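Equipment review: the Divemance twin-arm bench kit
Ukstead Technical Services, 2018-04-01

The Divemance kit was assessed for the textile handling programme, against a budget line intended to cover 6 workstations. Segura and Mullov also submitted quotations. Both offered longer warranties, but neither could supply two arms and a mounting rail under a single order number.

Assembly took 3 working days, most of it spent on cable routing. The printed manual runs to 114 pages and is clear on wiring, though poor on calibration. Departments should allow time for this when planning the first month of use.

Spare parts deserve closer attention than the purchase price. The supplier lists 47 replaceable items, and the servos account for the greater part of the cost. We recommend that each workstation be budgeted with one spare servo of each size. Delivery of spares is slow in August, and orders should be placed before then.

The arms are suited to light work such as garments and small cloths. Enclosure walls and a worktop are not included - a point the quotation does not make plain - and must be costed separately.

Purchase is recommended, subject to a written price for spares.

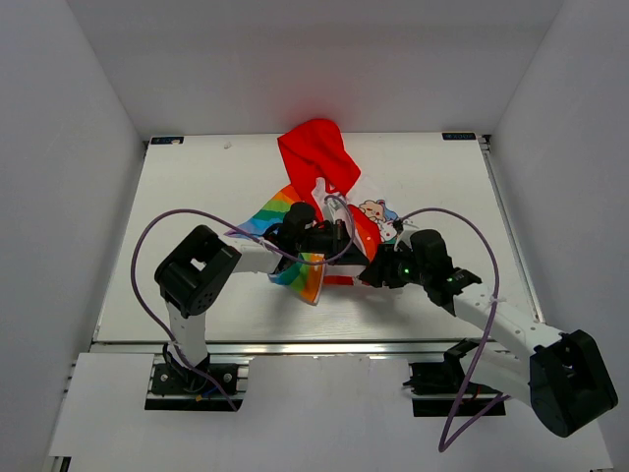
Should all the workstations be ordered at once?
Order two first, and release the remaining funds when calibration has been completed on both and the price of spares has been confirmed in writing.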